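The Britivby Gauge

The gauge at Britivby stood on a concrete pier two meters from the east bank. It reported the level of the river every fifteen minutes, and the levels went by phone line to the Brinosell office, where the hydrologist on duty checked them against the gauge upstream at Pacheco. The rule was simple. Water that passed Pacheco reached Britivby in nine hours, less in flood.

On 3 May 2018 the level at Britivby read 642 millimeters. It read the same fifteen minutes later, and again at the end of the hour. Pacheco was rising.

The hydrologist entered a fault code and drove out. A stuck float was the usual cause. She took a hand line, a spare float, a flashlight and the key to the gauge house, and she parked above the ford at dusk. 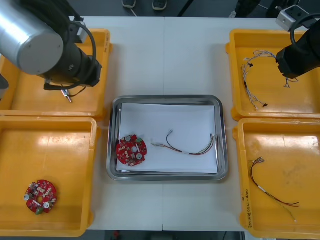
The float moved freely. She lifted it and the recorder followed. She let it down and the recorder returned to 642. She lowered the hand line from the bridge and read the same figure off the tape, then wrote it in the station book with the time.

There was an older book under the shelf, from the years when an observer walked down twice a day. She turned to the back, where the observer had kept a table of flows. At 3000 liters per second the river touched the lower step. At 4000 it covered it. Beside the second entry was a note in pencil: "Loto takes the rest."

Loto was a farm on the old maps, on low ground between the two gauges. The current maps showed a blank there, and a dashed blue line that stopped in the middle of a field.

She drove up the track with the windows down. The gate was open. Past it the headlights picked out fence posts, the tops of them only, in a row that led out across flat water. The water made no sound. She got out and put a stick in the mud at the edge, and after ten minutes the edge was a hand's width past it.

At the office she removed the fault code. In the remarks column she wrote "Reading correct. Storage upstream, extent unknown." The form required a value for the extent. She left the box empty and the system would not accept the page, so she printed it and signed it by hand.

At midnight the level at Britivby was 642.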